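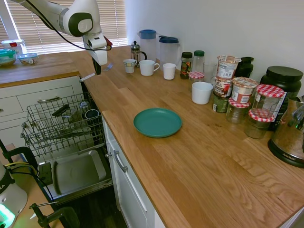
Tharindu Barua wrote to me that forks should always go in the dishwasher tines up, and that anyone who puts them in tines down is washing the handles and hoping for the best. I've been thinking about it since Wednesday, so welcome to the kitchen at Porton, where I'm staying until the end of September!

It's a good kitchen. Butcher-block counter, blinds on the window, and an entire back wall of stuff I'd never have room for at home: French press, pitchers, mugs, and those jars with the red and white checked lids (my grandmother kept buttons in hers, so I always expect buttons). The teal plate is my favorite. I know it's only plastic, but toast looks so cheerful on teal.

The dishwasher is right under the counter, and I like that, except that I leave it open and then walk into the door. Fourteen dinners here and I still have the same bruise on my shin. I load the top rack with cups and glasses first and leave the silverware for last, and I'm still a tines-down person, sorry Tharindu.

Then there's the table, and I could go on about wood grain all day, so stop me if

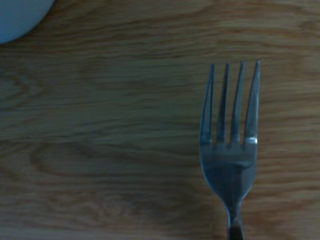
you've heard this before, but I love a tabletop with those long wavy stripes in it, the kind that swell out into loops when you follow them along. My own table is painted white and shows every crumb. On this sort of brown you can eat a whole croissant and get away with it until lunch. I wipe it down with a damp cloth and go with the grain (habit, I guess), and I set out forks before I've decided what's for dinner. Tonight it's probably noodles again.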